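# Helano Block Set with Markers, white

Article 231, from the Helano series by Mudik
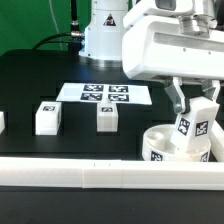 The set is made for exercises in putting parts together, and for everyone who needs to know the position of each part on the table. All parts are white and carry black-and-white AprilTag markers, so a normal camera and the usual free software are enough to read them. We recommend a dark table, on which the white parts are easy to find for the eye also.

## What you receive

- White rectangular blocks with markers, in different widths. One of them has a small peg on the top.
- The round base, in the form of a cup, with a short post standing inside and markers on the outer wall.
- A paper sheet with 4 markers in a grid of 2 by 2, as the reference for the table.
- A list of the marker numbers, with the printed size of each one.

## How to use

Put the sheet flat on the table and fix the corners with tape. Please put the tape only on the white margin and leave the markers free. Measure one marker on the sheet with a ruler before you start, and write this value in your software.

The blocks can stand in any order. For the first exercises we advise to keep some space between them, so that one block does not hide the marker of the other.

## Care

Wipe the parts with a dry, soft cloth. Do not use alcohol on the markers, the black color can become gray. If the paper sheet has a fold, it should be replaced. The file for printing comes with the set; print it at full size, without "fit to page".

## Price and ordering

The set costs 50 euros, shipping is not included. A single block or the base can be ordered as a spare part, please write us the article number and the part you need. Orders go through our shop at Sellby, and parcels leave from the Szűcs warehouse. In July the warehouse is closed for the first 2 weeks.

Page updated: Sunday, June 6, 2021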